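Coin Collection Inspection Checklist — Home Storage

Filed under Collecting, Storage
5 comments

Run through the list every 6 months, and again after any move or heavy rain. Mark each line OK, Fix or Not Checked. Leave a note for anything marked Fix so the next check has something to compare against.

Before you start

Wash and dry your hands. Put down a soft cloth wherever coins will be out of their holders. Have the inventory sheet and a loupe within reach. Take out one album or box at a time and put it back before opening the next.

Holders and albums

1. Flips are free of PVC. If a flip smells like a new shower curtain or feels sticky, replace it.
2. Staples on cardboard holders are flat and do not touch the coin.
3. Album slides move without scraping the high points.
4. Tubes are the right diameter. Coins should not rattle.
5. Slabs have no cracks along the seam, and the label number matches the sheet.

Comment: The older Tirley albums have slides that get stiff at the corners. Two pages failed line 3 last time. Coins moved to flips, pages set aside.

Coins

6. No green film or haze on silver or copper.
7. Toning is the same as in the last set of notes. Record any new spots by position, using the clock face.
8. Nothing has been wiped, dipped or polished.
9. Coins are held by the edge only, low over the cloth.

Comment: Line 9 is the one most often skipped. A drop of a few inches onto bare wood can leave a rim ding, and a rim ding is permanent.

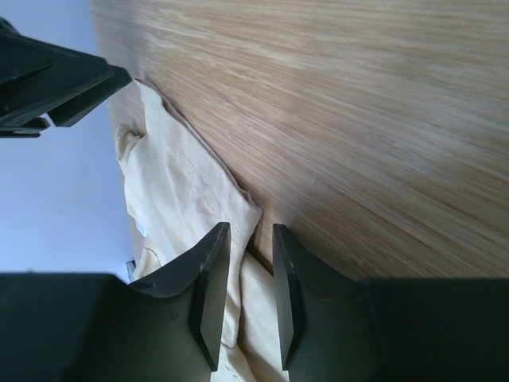
Skukeck wrote in to say that line 8 should come first, before anyone has a coin in hand, and that an "improved" half dollar in a dealer's tray is usually one somebody rubbed with a kitchen towel. The order stays as it is for now, but the point is fair — read line 8 before you begin.

Safe and room

10. Humidity reads under 50 percent. Change or recharge the silica gel if not.
11. Safe is bolted down and the door seal is whole.
12. No cleaning products, paint or rubber bands stored nearby.
13. Shelf load is within the maker's limit. Rolls are heavier than they look.

Comment: The Nimri cabinet passed on everything except line 12. Rubber bands removed from the lower drawer.

Paperwork

14. Inventory total agrees with the count. Ours stands at 798 pieces.
15. Insurance schedule lists every coin bought since the last check.
16. A copy of the sheet is kept at another address.

Comment: 3 purchases from the Diledach sale in November were missing from the schedule. Added, and receipts scanned.

Next check due in May.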